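Planning and Budgeting for Automation
Handout 4: The Price of a Robot Arm and the Price of Using One
Instructor: Milagros Prieto
Revised 12 July 2018

Read this before you start the budget assignment. Bring your draft worksheet to class. Spreadsheets are fine, but I want to see the assumptions in words, next to the numbers.

1. The quote is the small number

Most of you will begin with a vendor quote, and most vendor quotes begin with the arm. The arm is the easy part to price. It has a model number and a list price, and the salesman wants you looking at it. What goes on the end of the arm, what it bolts to, what it plugs into, and who keeps it going are priced somewhere else, or left out.

Take the Nustwood proposal we went over last time. The department wanted a cell to move kitchenware between racks. The proposal had 84 line items, and it looked thorough. Then Győző Lakatos went through it and asked where the spare gripper fingers were. They were not there. Neither was any labor after installation. A long list can still have holes in it, and a long list makes people stop looking for them.

2. What a demonstration proves

You will be shown demonstrations. Go to them, but write down before you go what you need to learn. A demonstration shows that a task was done in one place, with one set of objects, by people who know the machine well. It says very little about your objects, your lighting, or your staff.

Ask to bring your own items. Ask to see the attempts that fail. Ask how many people were in the room the day before, getting it ready. If the answer to any of these is a brochure, put that in your notes too.

Mugs come up again and again in these proposals. They sound like a simple thing to budget for. A mug has a rim, a body and a handle, and a gripper can take hold of any of them. Each choice changes how the mug can be hung or set down afterward. A purchasing form that says "gripper, 1" does not settle any of that.

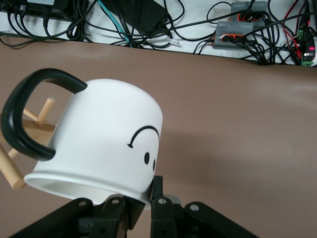 Fig. 1. Mug held upside down by the rim, wooden mug tree behind. Note the hubs, power brick and cabling past the table edge.

Look at the back of Figure 1 before you look at the gripper. A network switch, USB hubs, a power supply, and a great many cables. Each of those is cheap. Together they take up table space, outlets, and somebody's afternoon whenever a plug works loose. In the student budgets I have graded, this whole category usually shows up as "misc." I will take points off for "misc."

3. Costs that people leave out

Mounting and floor space. Include whatever the electronics sit on, as well as the work surface.

Wear parts. Fingers, pads, cables that flex. Ask for the price of each part and the delivery time. A cheap finger that takes a month to arrive is an expensive finger.

Test objects. You will break some. The Miko budget allowed for one set of dishes and had to ask for more in November, which did not make anyone look good.

Staff time. The largest item, and the one most often set to zero on the theory that the person is "already being paid." Aurel Oprea calls this free labor from the budget office's point of view only. Charge it by the hour.

Changeover. If the robot is bought for mugs and somebody later wants bowls, what does that cost? Get a written answer.

4. Payback claims

The Idix quote in your packet promises payback in 2 years. Work backward from it. You will find that the figure assumes the cell runs every shift, that it needs no help, and that the work stays the same. Change any one of these by a modest amount and see what happens to the date. I have done it, and I would not sign that quote -- you may disagree, but show your arithmetic.

The Žukauskas quote is higher and has no payback figure at all. Some of you will count that against it. I'm not sure you should.

5. Renting and waiting

Two options that belong in every plan and rarely get a page. Renting costs more per month and teaches you what you would have bought wrong. Waiting costs whatever the manual job costs now, a number you should already have. If you don't have it, get it before you price anything -- otherwise you have nothing to compare against.

Assignment

Use the blank worksheet in the packet. Prepare a budget covering 3 years for one cell that hangs mugs on a rack. Use either quote. List every assumption that came from a vendor and mark the ones you could not check. Attach one page saying whether you would buy, rent or wait.

Vichien Thongsuk will hold the review session and has copies of both quotes. Questions about the staff rates go to Emilian Buzatu in the budget office. Please read the rate sheet first.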